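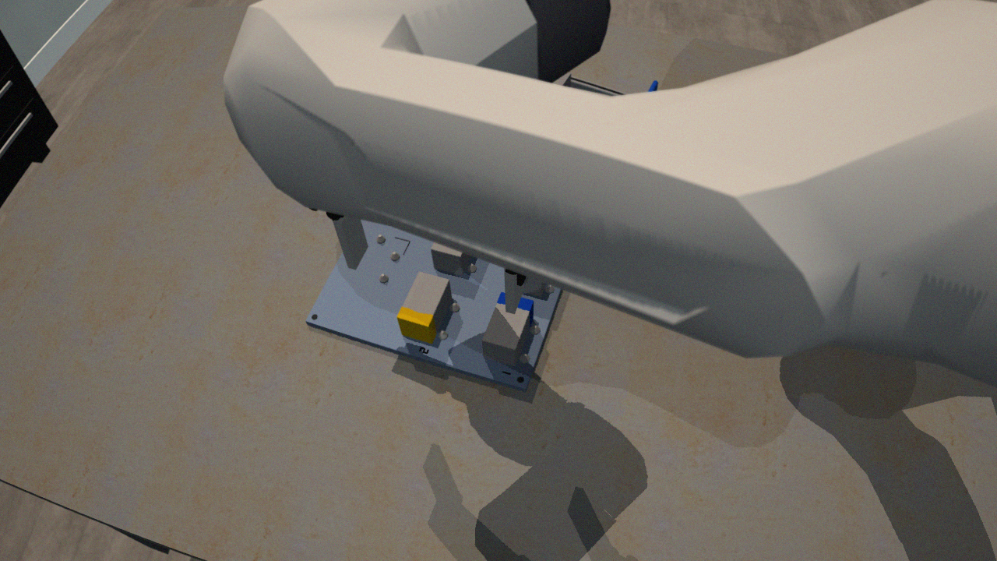 Wool blanket shrank in the wash, any way to save it?
Posted by seijaturunen, 20 June 2025

Okay so I feel pretty dumb. I bought a Kolline wool throw back in February (not cheap, 147 dollars on sale) and last night my son tossed it in with the towels on warm. It came out thick and stiff and it doesn't cover my feet anymore! The tag says hand wash cold only. I've read about soaking it in hair conditioner but I'm scared of making it worse. Has anybody tried that on something this big? I have a top loader and a bathtub, no dryer.

mossyknits
I've done this with a sweater and once with a baby blanket, so not quite your size, but same idea. Fill the tub with lukewarm water, squirt in a good bit of cheap conditioner and swish it around before the blanket goes in. Let it sit for half an hour and don't rub it. Then drain the tub and press the water out with your hands, roll it up in dry towels and stand on the roll (my kids love this part). Lay it flat and pull it gently, a little on each side, going around and around. I pin mine to an old foam mattress and come back every couple of hours to pull some more. I got 2 inches back on the baby blanket, which was enough for me. If it's gone really hard like felt, though, I don't think you'll get much out of it. Felted is felted.

Hamann_fan
just buy a fleece one

dale in the valley
I'd go with what mossyknits said, but rinse the conditioner out at the end or it gets kind of greasy and picks up every dog hair in the house. Ask me how I know. Also check your washer, because mine has a wool setting I didn't notice for years and it's fine for my Jastex blankets on cold. If the stretching doesn't work, cut it up! Felted wool doesn't fray, so you can make pot holders or a seat pad with no hemming at all. I made slippers out of mine and I'm still wearing them.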